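The kitchen island question

15th January

We have reached the stage of redoing the kitchen where everyone has an opinion, and everyone's opinion is an island. My brother-in-law wants us to have one. So does the man from Breltavis, who quoted us for it before I had finished saying we didn't want it.

I remain unconvinced. Our kitchen is a perfectly decent galley shape with a door at each end. Put a lump in the middle and you have a corridor with an obstacle. The showroom answer to this is to knock through into the dining room, and suddenly a modest job has a steel beam in it.

Then there is the matter of what goes on the thing. Every island I have met in a real house is covered in post, school bags and one banana. Ryan Catterall, who had his done in August, told me it had changed the way they eat. I went round for supper and we ate in front of the telly.

The extras are where I start to get cross. A pop-up socket from Vulitz is 400 pounds. A standard double socket on the wall costs next to nothing and has never yet jammed with toast crumbs in it. The quote also had 50 pounds against "edge consultation", and I have asked twice what that means.

I would settle for drawers that shut.

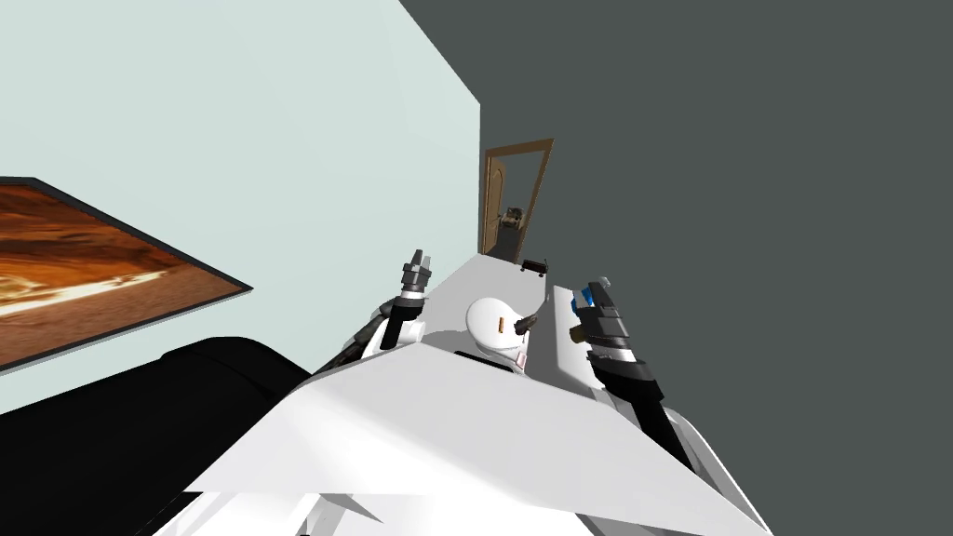
White shell, black grippers, all computer-drawn.

So we are keeping the galley. New worktops, a deeper sink, and a shelf 600 millimetres wide by the back door for the post and the banana. The fitter can start in 3 weeks, or so he says. I'll believe it when the van is outside.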